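4. Wrist camera and cable routing

Applies to both arms. Do the left arm first, get it working, then repeat for the right. If you try both at once you will mix up the cables, I did.

Before you start
Sections 1 to 3 done, arms clamped to the bench, grippers on and closing properly. If the Zeltel controller still shows a fault on joint 3 go back and sort that, adding a camera won't help.

You need:
- camera and its white printed bracket (files are in the Brannigan folder, print in PETG, PLA sags)
- hex keys, the small ones, not the ball end
- camera cable, the black one with the screw-in plug
- flat white cable for the gripper
- velcro ties. No zip ties until step 9
- torch

CAUTION: Power off at the wall, then wait. Switching off at the Zeltel box is not enough, the brakes stay live and the arm can drop when you lean on it.

4.1 Fitting the bracket

1. Move the arm by hand to the service pose, wrist at chest height, gripper pointing at the bench. Support the forearm.
2. Offer up the bracket. The cradle goes upwards, arms of the bracket down either side of the wrist plate.
3. Start all the screws by hand before tightening any. If one won't start, the bracket is back to front.
4. Tighten evenly. Stop when it stops moving, the print cracks if you carry on.
5. Sit the camera in the cradle, lenses facing out towards the fingers. Tilt it down a bit. Exact angle gets set in section 5 so don't fuss.

Note: leave the film on the lenses for now. Take it off before section 5. Write that on your hand if you have to.

4.2 Cables

6. Plug the black cable into the side of the camera. Finger tight on the screws. Leave a loose loop at the plug so the wrist can turn without pulling on it, then take the rest back round the wrist.
7. Turn the wrist by hand all the way one way, then all the way the other. Watch the loop. Should never go tight and should never get between the fingers. Too tight, give it more slack and do it again.
8. Flat white cable next. Clip pushes in below the black mount. Don't crease it, a gentle arc is fine. Needs to click, push on the clip and not on the cable.

CAUTION: Keep loops clear of the little circuit board by the wrist. On the first arm we had a tie pressing on a connector there and lost an evening at Likgate finding it.

With the camera in its bracket and both cables on, you're looking for something like this. Slack in the black cable is fine, slack in the fingers' way isnt.

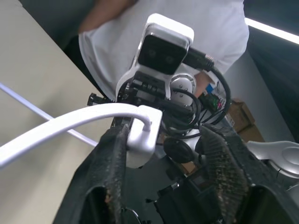
9. Swap velcro for zip ties, one at a time, checking the wrist turn after each. Trim the tails flush, they're sharp.
10. Power on. Camera should turn up in the device list in the Drarnberg app. If it doesn't, reseat the plug first, then try another USB port. Don't use a hub.
11. Jog the wrist at slowest speed, one hand on the stop button. Any tugging at the plug, stop and redo step 7.

Note: if the picture drops out only when the wrist is turning, it's the cable and not the sofware. We've been through 2 of them so far. Spares are in the drawer marked 525.

12. Repeat for the right arm. Bracket is the same part, but run the black cable round the opposite way.

Don't tape anything to the gripper pads. Worn ones get changed in section 7.

Changes: 2025-06-28, step 8 reworded, zip tie step moved later. Anything wrong in here tell Zlatko Shehu.

Next: section 5, camera angle and calibration.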